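How much to set aside for spare gripper fingers and the rest of it?

Posted by Remedios Lorente

Hi all, hoping someone who has been through this can save me some grief. I've been asked to put together next year's budget for a pair of small tabletop robot arms (we'd be ordering through Nomton, unless somebody talks me out of it) and I have the price of the arms and nothing else. The work is light stuff. Bulbs into lamp fittings, small parts picked up and put down, that kind of thing.
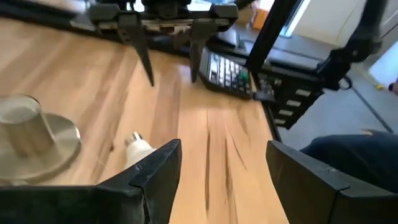
Do the fingers count as a part you buy again and again, or do they last as long as the arm?

They wear out long before the arm does, so put them on the consumables line with the cables.

That exchange is copied from the Nomton sales chat, by the way, and it's all I got before he went off to lunch! So now I have a consumables line with no number on it. What do people put there? And do you buy the second arm straight away or start with one and see? My manager wants a single figure by Monday and I'd like it to be one I don't have to go back and apologise for in February.

Also, the bulbs. I was going to write "bulbs, box of" and leave it, but a colleague reckons we'll get through loads. 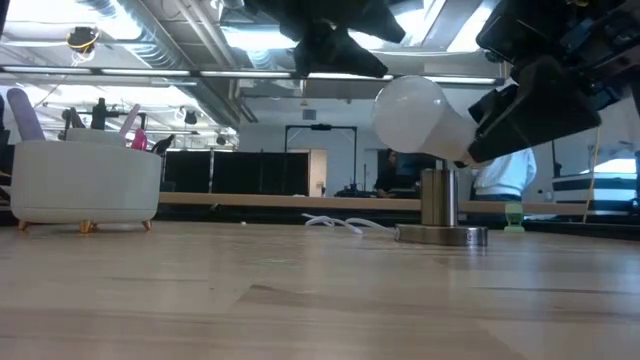

I've got 36 down for the first year, mostly because that was the next size of box up. If that's silly, tell me. I've also left out a table, as I assumed any old desk would do, and I haven't put a penny down for anyone's time.

Thanks in advance, sorry it's long.

Cheng-en Ng

Hello Remedios, I did this exact budget 2 years ago and got it wrong in most of the places you'd expect, so have my list.

Buy both arms together. We started with one to be careful, and by the time we wanted the second the delivery charge had come round again and the mounts had changed, so we paid for new mounts as well (still cross about it). If anything you do needs one hand to steady and the other to place, you'll want two from the first week.

Fingers: get 3 spare pairs with the order. They're cheap next to a week of waiting. Ours get scuffed at the tips long before they stop working, so have a look at them now and then and don't panic over marks.

Please don't use any old desk. Get a proper metal frame and bolt the arms to that. We tried clamping onto an office desk and everything crept a tiny bit each day, and I spent ages blaming the software. Ours came from Zinodport, flat packed, and took two of us an afternoon.
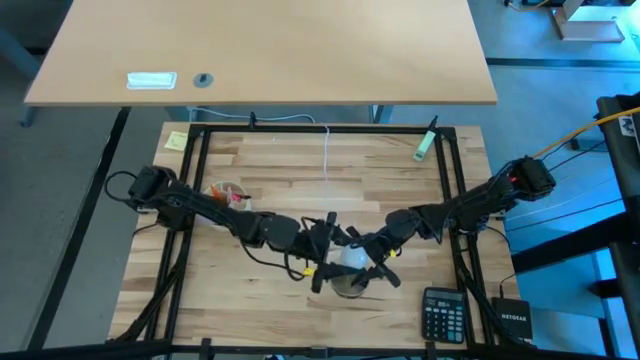
Then the dull bits, which came to more than I'd guessed: power strip, network switch, longer cables than you think, cable ties, a decent stool. I'd give the dull bits their own line or your manager will ask why "misc" is so big. Ours was 23 per cent of the whole order the first year and I had to sit through a meeting about it.

As for 36 bulbs, fine. Buy them all the same make, though. The screw ends vary slightly between makes and you'll be redoing your settings every time you open a new box. You could also practise on something cheaper first. Plastic eggs and a cup are good, and they bounce.

People's time is the big one. Somebody has to put everything back where it started between goes, all day, and that's wages. I'd work that out before anything else and then see what's left for kit.

Acuña

we got ours second hand, half the price, works fine. check the power supply is for uk sockets, ours wasnt

Emar

Agree with Cheng-en on the frame but I'd go the other way on the two arms. If your manager is nervous, ask for one arm, with the frame sized for two and the second arm shown as an option with its own price. Mine signed off the lot once he could see it written down separately. Get the quote in writing with an end date on it too, because Nomton put theirs up on us between the asking and the ordering.

Can't help with the bulbs, we only do boxes.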